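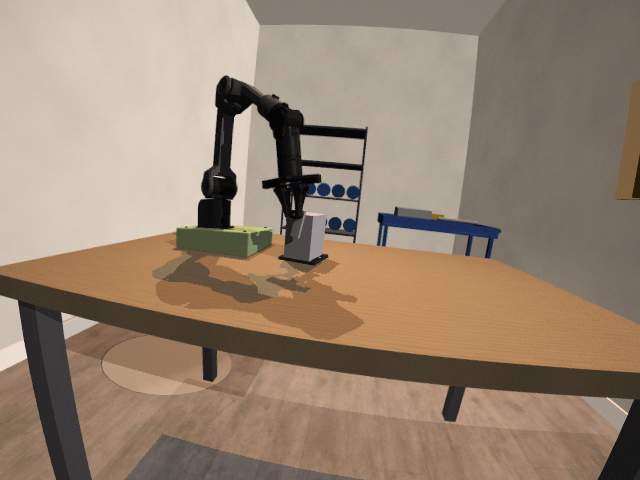 Figure 8.1 A wooden table top with straight grain running through it.

Home | Contents | Chapters | Glossary | Index
Search this book Go

Chapter 8
Wood and Moisture

Wood holds water. A living tree carries it in two places: inside the hollow cells, where it is called free water, and in the cell walls themselves, where it is called bound water. When a log is sawn and left to dry, the free water goes first and the board gets lighter but keeps its size. Shrinkage begins only when the walls start to lose their bound water.

A board does not shrink evenly. Along the grain the change is so small that most joiners ignore it. Across the grain it is much larger, and it is greatest in the direction that follows the growth rings. This is why flat-sawn boards tend to cup, and why a wide table top must be fixed to its frame in a way that lets it move.

The examples in this chapter come from the Maldonado timber store, where 337 boards were weighed and measured in January and again in July. The boards were stacked on sticks under an open-sided roof. Readings were taken at 8 in the morning with a Betex pin meter, and 3 boards from each stack were also dried in an oven as a check. The full results are in Table 8.2.

You will need the formula for moisture content from Chapter 3. Remember that it is worked out against the dry weight of the wood - a very wet sample can therefore give a figure above 100 per cent.
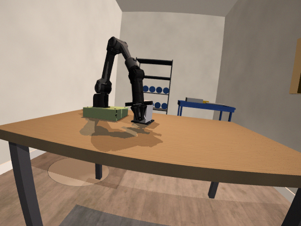
8.1 Free water and bound water

Cut a thin slice from the end of a fresh branch and weigh it straight away. Leave it on a warm shelf and weigh it again each morning, writing down the weight and the width of the slice. Carry on until two readings in a row are the same.

Contact | Copyright Jurnero Press | Back to top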